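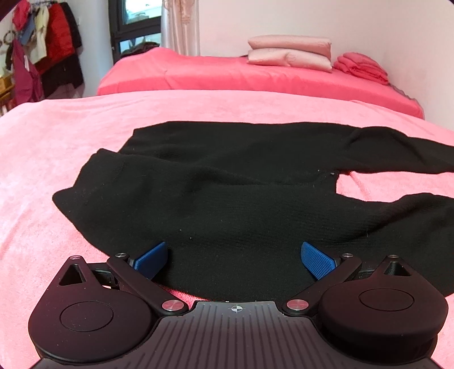
Black ribbed knit garment, hand-held gripper with blue finger pads

Drulasden Folding Group
Equipment planning meeting, 2019-01-14

Present: Despina Avram (chair), Mwanahawa Mwaipopo (minutes), the home recording team, two from the arm team
Apologies: none received

1. Last meeting
Minutes accepted with one fix: the spare screws came out of the workshop budget, not ours. Despina was pleased to hear it, and so was our budget.

2. Where the clothing work stands
Mwanahawa went over the bedroom sessions. The team is really enjoying these! Knitwear on a fleecy surface is a hard test for the fingers, and everybody agreed it's the right kind of hard. The arm team wants more sleeves and cuffs, more dark fabric, and more tries where a garment starts out bunched up. They asked us to keep recording in real bedrooms for as long as the money holds, with beds made up however the household makes them.

Agreed: dark knits stay on the list through May. Socks move to the next round.

3. Finger pads
Long discussion, and a good one. The textured pads are the part we handle and replace most, and we have been buying them a few at a time, which costs more in shipping than anybody had noticed. Ovon will sell us a box of 40 at a better price per pad. Despina asked if the texture would stay the same from box to box. Mwanahawa has asked Ovon and is waiting for an answer in writing. One of the arm team would like to try a softer pad for thin cotton — everyone liked that idea, but it should be a separate small order so the two kinds don't get mixed in the drawer.

Agreed: one box of the current pads, once Ovon confirms the texture. Softer pads to be priced for next time.
Action: Mwanahawa

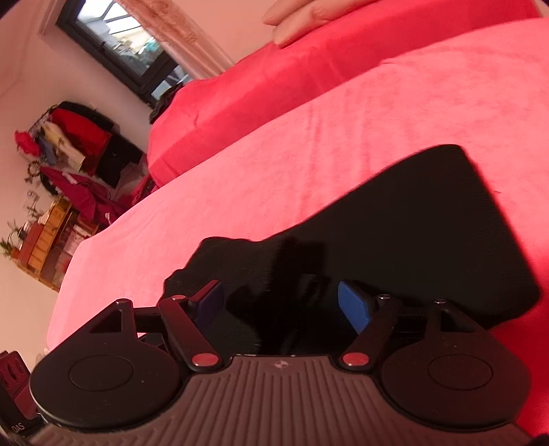
4. Second gripper for each kit
The home team made a strong case for sending every kit out with a pair. With one gripper you can pinch and drag. With two you can hold the hem down and bring the sleeve across, and the arm team needs exactly that kind of motion for the bench with both arms. They were pretty excited about it, and by the end so were the rest of us.

Relton has quoted $652 for each extra gripper, handle included. We have room for 3 this quarter if the new carrying cases wait. Despina asked about buying two and building one ourselves. The workshop could do it, but their schedule is full until spring and the linkage arms are slow work. There was also a question about hand size, as the present handle is a bit tall for some of the team, and Relton is happy to lend us a shorter one for a week before we commit. 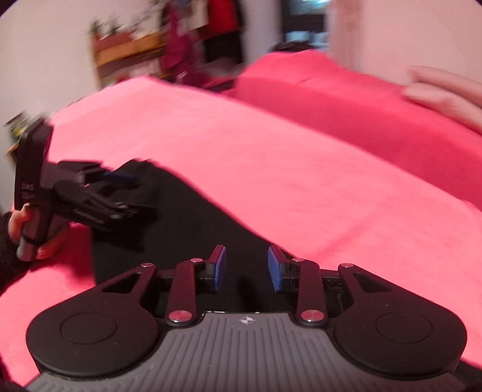

Batteries and memory cards would need to go up in step with the grippers, and those come from a different budget line, so Despina will ask for a transfer at the same time. Nobody wanted to buy hardware that sits on a shelf waiting for a charger.

Agreed: order the extra grippers from Relton after the handle trial. Cases put off to May.
Action: Despina (transfer request), home team (handle trial)

5. Pop
Pop, our sorting and labeling tool, needs more storage before the paired recordings start coming in. Mwanahawa thinks some 2 terabytes would carry us to the summer. The arm team would rather buy double and be done with it. Left open until we have a price for both.
Action: Mwanahawa to get prices

6. Other business
The lint roller is missing again. Please label the new one.
Home team asked for a second set of pivot screws to travel with each kit. Approved on the spot.

Next meeting: same room, date to be sent around once Relton's loan handle has arrived.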